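Section 4. Posting a list or fake wire story on Drukton

Read section 3 first if your login isn't working. This part assumes you're in and looking at the dashboard.

4.1 Before you start

You need: contributor login, your byline (pen names fine, Érica Lacerda has to approve it), a draft in plain text. Don't paste from a word processor. The curly quotes come out as garbage and then somebody has to clean up every one by hand.

CAUTION: Satire tag is on by default. Leave it on. Last August a fake city council item went out without it and two radio stations called.

4.2 New list post

1. Click New, then List. Not Story. The Story form has no countdown numbering.
2. Headline. 74 characters max, spaces count. Anything longer gets chopped on phones, usualy right before the joke.
3. Dateline. Fake bureaus only, all caps. RURACH and VISON are already in the dropdown. Want a new one, ask.
4. Intro line. One sentence, two if you must.
5. Add items. Numbering runs backward by itself, so put the weakest one in first. Do not type the numbers yourself or you get them twice.
6. Pick a category: Politics, Border, Food, Abuelita Desk, Misc. Only one.
7. Save Draft. Wait for the green check. Then Preview.

Note: the preview is wrong about fonts. Ignore it. It's right about line breaks.

4.3 New wire story

Same as above except:

1. Click New, then Story.
2. Keep it under 90 words for the front page blurb. Full text can run as long as you want, within reason.
3. Made-up quotes go to made-up people. Real officeholders can appear in the story if they really did the thing in the news. You don't put words in their mouth without running it past Damian Zürcher first.
4. Name check. Search your fake name before you submit. There's always a real dentist.

CAUTION: No jokes naming private citizens. No kids. This is the one rule that gets accounts pulled, and we dont give them back.

4.4 Scheduling

1. Set time in the right-hand panel. It's a 24 hour clock, Pacific.
2. Leave 50 minutes between your post and the next one in the queue. The queue will let you break this. Don't.
3. Breaking news? Check Jump Queue and message the desk. Checking the box alone does nothing.

Election nights: queue is frozen, everything goes through Damian.
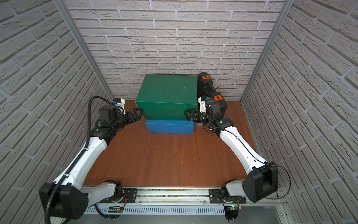
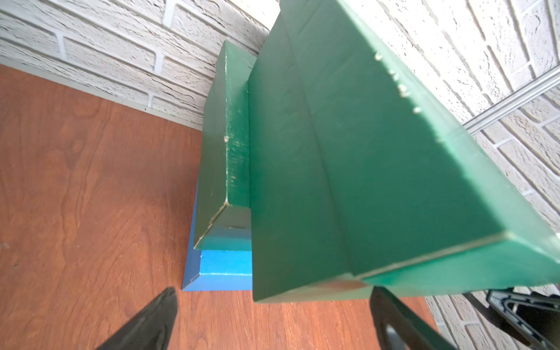
4.5 If it goes wrong

Post vanished. Look in Held. Filter grabs anything with more than three links.

Accents show up as question marks. Open the post, Settings, Encoding, choose the second option, save again. Spanish, Portuguese, Nahuatl all ok after that.

Error 44. Someone else has your draft open. Wait, or go find out who.

Comments on fire. Click Close Comments, not Delete Post. Deleting kills the link and then the screenshots are all that's left.

Correction needed (yes, on satire, it happens). Put it at the bottom, in italics, starting with the word Fixed. Don't quietly edit the headline.

Old posts from the Rangel site were moved over without their tags. If you link to one, open it first and add the Satire tag yourself, then Update.

Section 5 covers newsletters. Still being writen, ask Érica for the notes.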